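Dark Walls, Small Rooms

Radomir Petek has painted houses for 30 years, and this September most of his bookings are for grey. 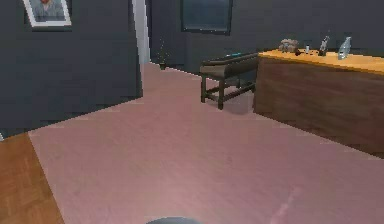 Does a dark colour make a small room feel smaller?

It depends far more on the light than on the size. A room that gets sun for part of the day can take a deep colour on every wall. A north-facing room with one window will look gloomy in the afternoon whatever you do, and some people like that.

Petek's advice is to buy two sample pots and live with them for a week. Paint them on lining paper and move the sheets from wall to wall. He uses Sundell paint for most jobs and Jastura for kitchens, where it gets wiped down a lot.

Preparation takes longer than the painting. Dark matt paint shows filler marks, so sand the patches flat and prime them first. Allow two full coats, with a third behind radiators.

Mirsad Vasić had his hall and back bedroom done in the spring. The quote was £900, and £500 of that was labour on the old plaster. "I nearly cancelled when the first coat went on," he says. "It looked patchy and much too blue. By the next evening it had settled."

He kept the skirting and door frames white. Petek would have painted them the same grey as the walls, and still says so when he goes round for coffee.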